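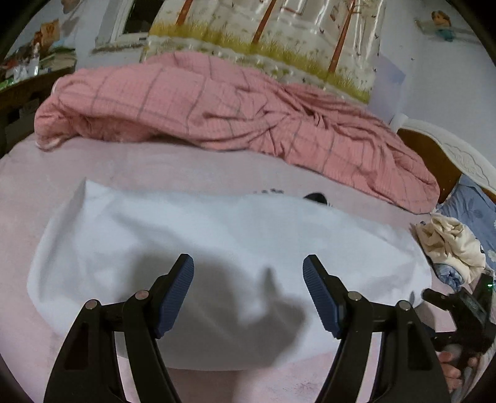

Tsehay Belay reckons most people quit one week too early, and she told me so while I was in the middle of quitting.

I'd rung her to say I was done with the evening bookkeeping course. Three weeks of it, Tuesday nights, a cold room over a shop in Mostholm, and I still couldn't tell you what an accrual was. I had my speech ready. Too tired, too old, wrong sort of brain. She let me get all the way through it and then asked what I'd be doing on Tuesday nights instead.

Well, telly. I'd be watching telly.

I've been thinking about quitting ever since, because I'm awfully good at it. I have quit the clarinet, Portuguese (twice), a running group, two choirs and a sourdough starter that I'm pretty sure is still in my sister's fridge. Every time I had a reason, and every time the reason sounded terrific. My reasons are always at their best at nine o'clock at night when I haven't had dinner.

So I made a deal with myself. I could quit the course, no hard feelings, but only on a Saturday morning after breakfast. If I still wanted out with a coffee in my hand and the sun coming in, fine, I was out. I wrote it on the back of a Buvita envelope and stuck it to the fridge, where it fell off and got stuck up again a fair few times.

Saturday came and I felt all right. A bit sheepish. I did the reading I'd skipped and it took less time than the phone call had.

I'm not going to tell you I fell in love with ledgers! There was a rotten patch when we got to depreciation, and the fellow who taught us, Mr. Gebremichael, had a habit of saying "as you'll remember" about things I had never heard of in my life. One night I sat in the car park with the engine running and seriously considered driving home. I went in because a woman from the class knocked on my window to ask if I had a spare pen – I did, and then I was sort of committed.

What I noticed, once I started paying attention, was how little of my wanting to quit had to do with the thing itself. I was hungry, or I'd had a lousy day at work, or someone younger had answered a question quickly. I started keeping a note in the back of my workbook: the date, how badly I wanted to chuck it in out of 10, and what I'd had for tea. The toast nights were shocking.

Some things should be quit, mind you. I left a job at Curkadari years ago and my only regret is that I gave them proper notice. I'd decided that one on a Saturday too, now that I think of it, though I didn't have a rule then. I'd felt the same way on good days and bad days for months, and I think that's a pretty fair sign.

The running group I do regret. They were nice people and they went for pancakes afterwards.

Anyway, I passed. No colour of ribbon or anything, just a letter with my name spelled wrong. The next level starts in September and I've put my name down, and I've already had one evening of wanting to take it off again. It was a toast night. I'm waiting for Saturday.

June 21, 2009

3 comments

marg_in_the_hills
I did the same with swimming lessons at 58. Hated every Thursday until I was actually in the water. Will try the breakfast rule on my husband, who quits golf every weekend and is back by Wednesday.

Denny
What if you work Saturdays?

Ruth P.
Denny, I'd pick whatever morning you get to sleep in. Mine's Monday. And I would like to hear more about the sourdough please.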